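Speaker notes: Saving seed from your own garden
Talk at the Bistonley seed evening, December 18, 2022

Before starting: wait until the people at the back have found a chair. Water on the left side. Speak slowly, and more slowly than that when I come to the Latin names.

Opening

Good evening and thank you for coming out on a cold Sunday. I will speak for half an hour and afterwards we go to the tables with the seeds.

I grew up in a house where seed was never bought. My grandmother kept beans in paper bags on top of the kitchen cupboard, and every bag had a year on it and no name, because she knew them by the colour. When I moved to this country I bought my first packet of beans in a shop and I was surprised that somebody would pay for this. Then I was surprised again, that the packet had so few in it.

(Pause. Last time people laughed here, so leave them a moment.)

Tonight I want to speak about four plants only: beans, tomatoes, lettuce and squash. The first three are kind to beginners. The fourth one is not kind, and I will explain why it is in the talk.

Beans

Start with beans if you have never done it. The flower mostly pollinates itself before it opens. You can grow two kinds in one garden and usually they stay what they were, but I leave a few metres between them and put something tall in the middle.

Choose the plants in summer, when you are eating from them. Tie a piece of wool on the best ones and do not pick from these any more. This is the difficult part. In my family the plants with wool were picked anyway, and now I use red wool and I also say it at dinner.

Leave the pods until they are dry like paper and the beans make a noise inside. If November comes with rain and the pods are still soft, pull up the whole plant and hang it with the roots upwards in a shed.

Show the jar with Jeltodano. This is the climbing bean I have grown longest. Jeltodano is the name we use at home, I have not found it in any catalogue, and if somebody here knows it under another name please come to me afterwards. It is late, it needs a warm wall, and it is very good in soup. From one short row I took 1,031 seeds this year. I know the number because I had influenza and was looking for something quiet to do in bed.

Runner beans are different. Bees go to them all day and they cross with each other. If your neighbour has a runner bean, you have also a little of your neighbour's runner bean.

Tomatoes

Ask: who has fermented tomato seeds? (Hands.)

Take a ripe fruit, riper than you would like to eat. Press the seeds with the jelly into a glass, add a little water, and leave it on a shelf for two or three days. It will smell, and there will be a white skin on the top. Both are correct. Then fill the glass with water, stir, and let the good seeds go down. Pour off what swims. Repeat until the water is clear.

Dry them on a plate. Not on kitchen paper, they will stick and you will be planting kitchen paper in spring. Coffee filter is also good, the seeds come off it when you bend it.

Do not save from a packet that says F1. You will get tomatoes, but you cannot know which ones. I did it once for curiosity with a cherry type and had four plants with four different fruits, one of them with no taste of any kind.

Dafis, the yellow one on the second table, is safe to save. I have kept it for 12 years and I see no change in it, except that the skin is perhaps a little thicker than at the beginning. This may be only my memory.

Lettuce

Short section, do not lose time here.

Let one good plant go up. Choose the one that bolts last. Many people do the opposite, they let the first one flower because it is already spoiled for eating, and so they are slowly breeding a lettuce that bolts early. I made this mistake myself for some years.

When the small white feathers come, bend the head into a paper bag and shake. Come back after two days and shake again, because they do not all ripen together. In the bag you will have seed and also a lot of fluff. Rub it between the hands and blow very gently, standing outside. If you blow as for a birthday candle, everything is gone.

Squash

Now the unkind one. All squash of the same species will cross, and courgettes, most small pumpkins and the marrow belong to one species, Cucurbita pepo. A crossed fruit looks perfect from outside. The surprise is in the next generation.

I want to say this part clearly. Sometimes the child of such a cross is bitter, and a bitter squash can make you really ill. If you cut a squash or a courgette from saved seed and a small piece tastes bitter, spit it out and put the whole fruit on the compost. Cooking does not remove it.

If you want to save seed, close a female flower and a male flower with tape the evening before they open. In the morning open both, brush one with the other, and close the female flower again. Mark the stalk. It is not hard work, but you must be in the garden before the bees.

Drying and keeping

Seed wants to be dry, cool and dark. Of the three, dry is the most important. A bean that is ready for the jar breaks when you hit it with a hammer. If it goes flat, wait another week.

I use paper envelopes inside a tin with a close lid. Redum tins are the ones I like, they stack well, but any old biscuit tin does the same. On every envelope I write the name, the year, and one thing I want to remember, for example "slow in clay" or "give more to sister".

How long they keep: lettuce and beans three years or a little more, tomatoes often longer, parsnip one year and not one day after. If you are not sure, put ten on a damp cloth on the windowsill and see how many wake up.

(If there is time: the story of the parsnip envelope from the flat in the city. If it is already late, skip.)

How to share tonight

Please take small amounts. For tomatoes ten seeds are enough for any normal garden. We have 375 empty envelopes by the door and pencils beside them. Write the name before you put the seed in, not at home. At home all lettuce looks the same.

If you brought seed and you do not know if it crossed, bring it to the table also, and write "maybe" on it. Some people like a maybe. 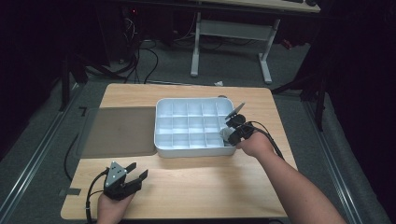 For those who want to begin this winter, there is still a small job to do. Look through your old packets, take out everything without a year, and try ten seeds of each on the damp cloth. What does not wake up can go to the compost, and then you know what you have to ask for in spring.

Questions now, and after that tea. The pot on the right is the one without caffeine.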